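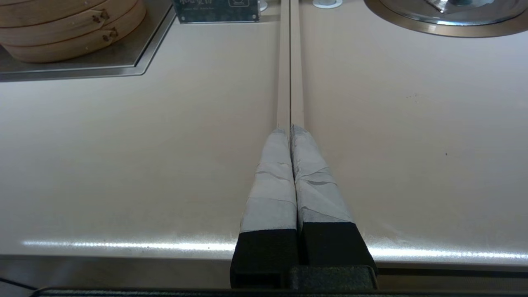 The visitor from Skeddale asked whether the open-day routine would still run if the counter were shifted a little between sessions. Up to a point: Jara re-registers at startup only.

September 21, 2022. Evura demo, Ullthorpe counter. Log started at file 1475. Speed cap left at 480 for visitors, 2000 in the config untouched.
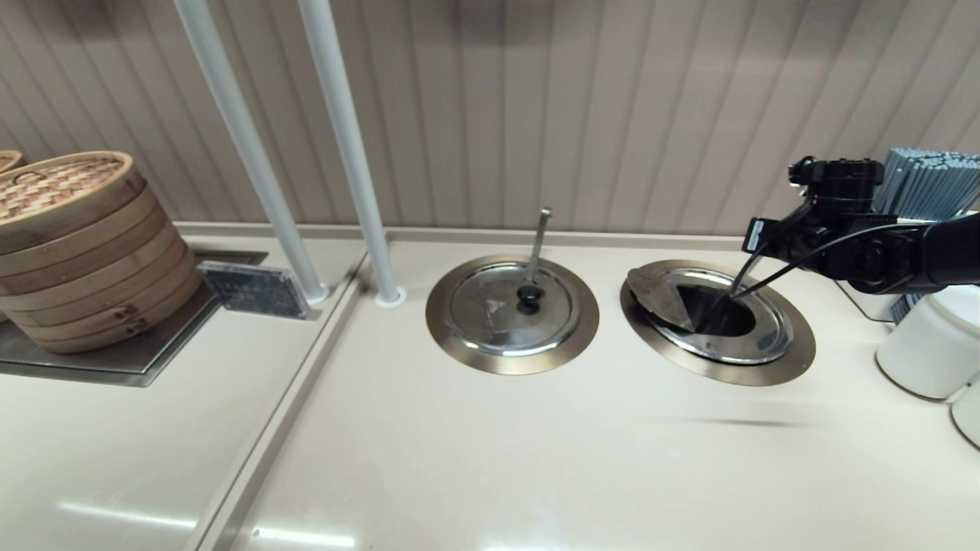

Lid handling is still the weak step. Approach height is set per well, and the right one needs its own value. With the lid tipped up on its left side and the fingers angled down into the well, clearance at the rim is small. Want a slower descent there before the December visit. Last file 3161, copied to the share.

To do: rerun registration with counter offset.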